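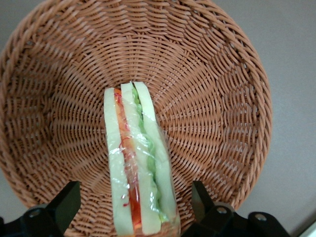

Atosia Counter Arm: Frequently Asked Questions

Filed under: Products > Food Counter > Support and FAQ

14 comments | 30 shares

These are the questions we get most often from cafes, school kitchens and small grocery stores that are thinking about an Atosia arm for their counter. If you already have one and need help with a fault, use the service number on the plate at the back of the base.

What does the Atosia do?

It picks wrapped and boxed food out of a basket, tray or shallow bin and places it somewhere else on the same counter. Most customers use it to fill orders: the ticket comes in, the arm takes the item and sets it in the pickup spot. Some use it the other way, to move finished items from the prep side into the display basket.

It doesn't cook, cut, wrap or assemble anything.

What comes in the kit?

The standard kit has the arm, the two-finger gripper, the wrist camera, the control box, a counter clamp and 4 placement mats. The power cable and one spare set of fingers are in the small carton under the foam. Please check there before you report them missing.

The tablet isn't included. Any recent tablet with a web browser will work.

Can it pick up something soft, like a sandwich?

Yes, if it's wrapped. Soft wrapped food was the main thing we worked on for this model. The fingers come in from both sides of the item, stop when they feel light resistance, and then lift. You set the grip level for each item in the menu, from very light up to firm.

A sandwich cut in half and wrapped tightly in plastic film is a good item for the arm, especially when it stands on its cut edge with space on both sides. A loosely wrapped sandwich is harder, as the filling can shift inside the film. If you're wrapping by hand, pull the film snug and tuck the ends under.

Can it pick up unwrapped food?

No. The fingers on the standard kit aren't rated for direct food contact, and we won't support a setup that uses them that way. This includes rolls, bagels, fruit without a peel and anything sold loose.

Does shiny plastic film confuse the camera?

It can. Clear film throws bright white highlights, and under a strong spotlight those can hide the edges of the item. The arm deals with this by looking at the item from more than one height on the way down. In normal shop lighting it's rarely a problem. If you have a spotlight pointed straight at the basket, turn it a little to the side and run the lighting check again.

Do I need special containers?

No. Most customers keep the baskets they already have. Round wicker baskets work, and so do wire baskets, plastic tubs and sheet trays. The limits are the depth and the rim:

- The walls can't be so high that the gripper bracket touches the rim when the fingers reach the bottom.
- The opening has to be wide enough for the fingers to open beside the item.
- The container has to stay put. Lightweight baskets should sit on one of the placement mats.

A basket with curved, bowl-shaped walls is fine, but items near the wall may lean. Put tall items in the middle.

Does the weave of a basket cause trouble?

The first version of our software sometimes took a strongly textured basket for part of the item. The current version learns the empty container first. When you add a new basket, you place it empty, press Learn Container and wait for the tone. It takes a few seconds. If you swap one basket for another with a different weave or color, run it again.

How heavy an item can it lift?

The limit for the standard gripper is 275 grams. That covers half sandwiches, most whole sandwiches on sliced bread, muffins in a wrapper, small salads and juice boxes. A large filled baguette may be over. Weigh it before you add it to the menu.

How many items can go in one basket?

There's no fixed number. What matters is whether the fingers can get in on either side of the next item. If the basket is packed so tightly that a person would have to wiggle a sandwich out, the arm will skip it and ask for help. Leave a finger's width between items and you'll be fine.

How long does it take to teach it a new item?

Plan on 30 minutes for your first one, including reading the guide. After that most people need a lot less. You place the item in the basket, guide the arm down by hand, close the fingers with the button on the wrist, and lift. Then you repeat this with the item turned a different way. The tablet tells you when it has enough.

You don't need to teach every filling separately. Ham and cheese or lettuce and tomato makes no difference if the size, shape and wrap are the same. You do need to tell the arm which basket holds which filling, because it goes by basket position and does not read labels.

How much counter space does it need?

The base is about the size of a dinner plate. The arm needs clear space all around its reach, and the mats mark where that ends. We suggest a flat counter in a plain color. A smooth gray or white surface gives the camera the least trouble. Very dark or mirrored counters can be used with a mat under each container.

Keep receipts, napkins and other loose items out of the marked area.

Is it safe to use near customers and staff?

The arm moves slowly and stops when it meets an unexpected load. It should still be placed on the staff side of the counter, or behind a guard if customers can reach it. The stop button has to be within reach of whoever is working the counter. Your local rules may ask for more than this, so check before you install.

How do I clean it?

Wipe the fingers and bracket with a damp cloth and a mild cleaner at the end of each day. Don't spray anything straight onto the gripper. The fingers are held on with screws, and you can take them off for a better clean with the key in the kit. When you put them back, tighten until snug and stop. Over-tightened screws are the most common cause of a cracked bracket, and that isn't covered by the warranty.

Wipe the camera window with a dry, soft cloth. Grease on the window is the first thing to look for if the arm starts missing picks.

What happens when it misses?

It opens the fingers, goes up, looks again and makes one more attempt. After 2 failed tries it parks and sends a message to the tablet. It won't keep going at the same item, as that can damage the food. You can clear the message by moving the item or by skipping it.

Does it need an internet connection?

Only for updates and for linking to your order system. Picking, placing and teaching all run on the control box. If the connection drops, you can send orders by hand from the tablet.

Does it work with Rangel?

Yes. Rangel order screens connect directly, and the setup steps are in the back of the guide. For other order systems, ask us first. Some work well and some need a paid adapter.

Can I try it before I buy?

We keep a demo counter at our Lesville showroom. Bring your own baskets and your own wrapped items if you can – we learn more from those than from our samples, and so will you. A trial rental is also available in most areas. The rental fee comes off the price if you decide to keep the arm.

What does the warranty cover?

The arm, control box and camera are covered for 2 years. Fingers are a wear part and aren't covered, but spares can be ordered from the parts page. Repairs are done by Lultitz, our service partner, and the arm has to be shipped in its original carton. Please keep the carton.

When will the wide gripper be ready?

We plan to start shipping it in December. It will fit the current arm with no changes to the control box. It's meant for salad bowls and larger boxes, and we don't recommend it for sandwiches.

Tags: counter robots, food pickup, grippers, small kitchens, FAQ

Comments

deli_on_third
We've had ours since spring. The part about wrapping tightly is right. Our morning person wraps loose and those are the ones it skips. Works fine otherwise.

marlowkitchen
Is the 275 with or without the packaging? Our salads come in a pretty heavy box.

Atosia Support
With packaging. Weigh the item exactly as it sits in the basket.

breadandbean
Would like to see a quieter mode. It isn't loud but our place is small and you do hear it before the lunch rush.

school_lunch_lead
Can two arms share one set of baskets? The guide doesn't say.

Atosia Support
Not at the moment. Each arm needs its own marked area, and the areas can't overlap.

pantry_nw
Took the fingers off to clean and mixed up left and right. They do go back on the wrong way if you push. Maybe mark them?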